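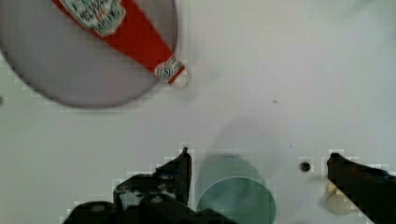 Blick der Handgelenkkamera, Finger offen, grüner Becher dazwischen. Oben die Ketchupflasche auf dem Teller.

So. Thread zu Zeitstempeln, weil ich seit heute früh nichts anderes mache und es irgendwo aufschreiben muss bevor ichs vergesse

Ausgangslage: Policy fährt beim Becher immer ein Stück zu weit rechts an. Immer. Flasche geht besser, Teller sowieso egal. Im Sim alles sauber, am echten Arm Versatz.

Erster Verdacht natürlich Kalibrierung. Hand-Auge neu gemacht, zweimal. Reprojektionsfehler völlig ok. Versatz noch da.

Zweiter Verdacht: Perception. Zerside (unsere Segmentierung, läuft pro Bild auf der Handgelenkkamera) hat bei durchscheinendem Kram schon immer gezickt. Der Becher ist genau so ein Fall. Rand als dünner heller Bogen, innen fleckig, und dann noch der Schatten auf dem Tisch, der sich gern als Objekt ausgibt.

Also Masken angeschaut. Stundenlang. Maske frisst manchmal den Schatten mit, ja. Schwerpunkt wandert dann Richtung Schatten, also nach rechts oben. Hab mich schon gefreut.

Schattenterm rein, Masken deutlich enger, Versatz: noch da. Etwas kleiner vielleicht. Kaffee.

Nebenbei, weißer Deckel auf fast weißem Tisch. Zerside findet die Flasche super und hört am Deckel einfach auf. Flasche ist laut Maske also kürzer als in echt. Steht jetzt im Tracker, ist aber ein anderes Thema

Zurück zum Versatz. Nima Bagheri schaut mir über die Schulter und fragt, ob ich Bild und Gelenkwinkel mal übereinander geplottet hab. Hatte ich nicht. Peinlich, egal.

Kurz zum Aufbau für die, die neu hier sind: Tindlow nimmt auf (Bilder, Gelenke, Greiferöffnung), Zerside segmentiert, Rernmont plant die Anfahrt. Shahbazi ist der Viewer, mit dem man durch Episoden scrubbt. Alles eigene Prozesse, alles über denselben Bus.

Jeder Prozess stempelt selber. Merkt ihr was

Episode 952 genommen, langsame Anfahrt von oben, Handgelenk dreht am Ende ein bisschen ein. In Shahbazi den Gelenkwinkel vom Handgelenk neben den optischen Fluss aus dem Bild gelegt. Beides müsste gleichzeitig loslaufen. Tut es nicht. Bild kommt fast 100 ms später.

Bei langsamer Anfahrt merkt man davon wenig. Bei schneller Anfahrt ist das ein Fingerbreit neben dem Becher. Und Rernmont rechnet brav mit einer Kamerapose, an der die Kamera nie war, als das Bild belichtet wurde.

Woher kommt es. Tindlow stempelt das Bild, wenn es fertig dekodiert ist. Also nach Belichtung, Kompression, USB, Warteschlange, Dekodieren. Gelenkwinkel kriegen den Stempel direkt im Treiber. Zwei Uhren, die eigentlich eine sind, aber an ganz verschiedenen Stellen abgelesen werden.

Kompression ist übrigens auch so ein Punkt. Die Blöckchen an den dunklen Kanten, da wo die schwarzen Finger gegen den hellen Tisch stehen: macht Zerside die Fingermaske kaputt. Wir maskieren die Finger vorher raus, damit der Greifer nicht als Objekt durchgeht, und die Kante flattert dann von Bild zu Bild.

Mit höherer Bildqualität wäre das besser, kostet aber wieder Latenz. Und die Latenz ist ja gerade das Problem. Super.

Erster Fix, der schnelle: konstanten Offset abziehen. Eine Zeile in der Config. Am Arm probiert, Anfahrt sofort besser, Becher sitzt mittig zwischen den Fingern. Kurz Party.

Dann Episode 970. Selber Tisch, selbe Sachen, aber im Hintergrund lief noch ein Export auf demselben Rechner. Offset auf einmal ganz anders, und er wandert innerhalb der Episode. Party vorbei.

Klar eigentlich. Warteschlange ist last­abhängig, ein fester Wert kann das nicht abbilden. Hätte man sich denken können, hab ich aber nicht, ich wollte Mittagessen.

Zweiter Fix, der richtige: Kamera liefert einen Hardware-Stempel vom Belichtungsbeginn mit. Haben wir immer weggeworfen! Steht im Puffer-Header, Tindlow hat ihn beim Kopieren ignoriert. Jetzt wird er durchgereicht, halbe Belichtungszeit drauf, fertig.

Na ja, fast fertig. Die Kamerauhr driftet gegen die Rechneruhr. Also läuft jetzt ein kleiner Schätzer mit, der aus den Ankunftszeiten die untere Hülle nimmt und daraus Offset und Drift fittet. Mittelwert taugt da nichts, der zieht die ganzen Staus in der Warteschlange mit rein.

Braucht nach dem Start ein paar Sekunden bis er ruhig ist. So lange gibt Tindlow die Bilder mit einem Flag raus und Rernmont weigert sich, damit zu planen. Lieber warten als neben den Becher greifen.

Rernmont selbst musste auch was lernen. Bisher: letzte bekannte Pose nehmen, passt schon. Jetzt: Gelenkwinkel in einem Ringpuffer, zum Stempel vom Bild interpolieren, erst dann Vorwärtskinematik. Sind keine dreißig Zeilen, hätte seit Anfang drin sein sollen.

Achtung beim Interpolieren am Handgelenk, wenn jemand das nachbaut: Winkel vorher entrollen. Hatte kurz eine Kamera, die einmal komplett rumgesprungen ist. Nur auf dem Papier zum Glück, Arm war im Halt

Frage aus den DMs: warum nicht einfach langsamer fahren. Machen wir ja bei den Testläufen. Aber die Aufnahmen von Hand sind schnell, und mit den verschobenen Stempeln lernt die Policy halt den Versatz mit. Den kriegst du durch langsames Ausführen nicht wieder raus.

Womit wir beim unangenehmen Teil wären. Alte Episoden. Der Hardware-Stempel fehlt da komplett, weil weggeworfen, siehe oben.

Idee: Offset pro Episode im Nachhinein schätzen. Optischer Fluss gegen Gelenkgeschwindigkeit, Kreuzkorrelation, gleitendes Fenster. Geht gut, solange sich das Handgelenk bewegt. Steht der Arm über dem Becher und nur der Greifer geht zu, gibts nichts zu korrelieren.

Dafür dann die Fingerkante nehmen. Die Finger sind im Bild immer da, Greiferöffnung ist geloggt, also Öffnung aus der Maske gegen Öffnung aus dem Log. Wenn die Kante nicht flattern würde. Da sind wir wieder bei den Blöckchen.

Mit Median über fünf Bilder wirds brauchbar. Schön ist es nicht. Für Episode 970 kommt was raus, das zur Rechnerlast passt, das nehme ich mal als gutes Zeichen.

Nima will die alten Episoden trotzdem lieber neu aufnehmen. Ich will das nicht, weil ich weiß wer sie dann aufnimmt.

Kompromiss bisher: Episoden mit sauberer Schätzung behalten, Rest wandert in einen eigenen Ordner und fliegt aus dem Training. Schwelle muss ich noch festlegen, im Moment ist das Bauchgefühl.

Für Shahbazi hab ich noch eine Spur gebaut, die den geschätzten Offset über die Episode anzeigt. Eine Linie unter dem Bild. Flach = gut, Treppe = irgendwas hat den Rechner geärgert. Will ich nie wieder ohne.

Was ich noch nicht weiß: ob der Schattenterm in Zerside jetzt überhaupt noch was bringt. Hab beides gleichzeitig drin. Ja ich weiß. Wird einzeln getestet, heute aber nicht mehr.

Merge Request für Tindlow ist offen, Review gern, vor allem der Drift-Schätzer. Die Variablennamen sind von 2 Uhr nachts, bitte gnädig sein

Nachtrag, weil gefragt: nein, ein Trainingslauf mit korrigierten Stempeln ist noch nicht durch. Startet heut Abend. Kurven kommen hier drunter, sobald ich welche hab.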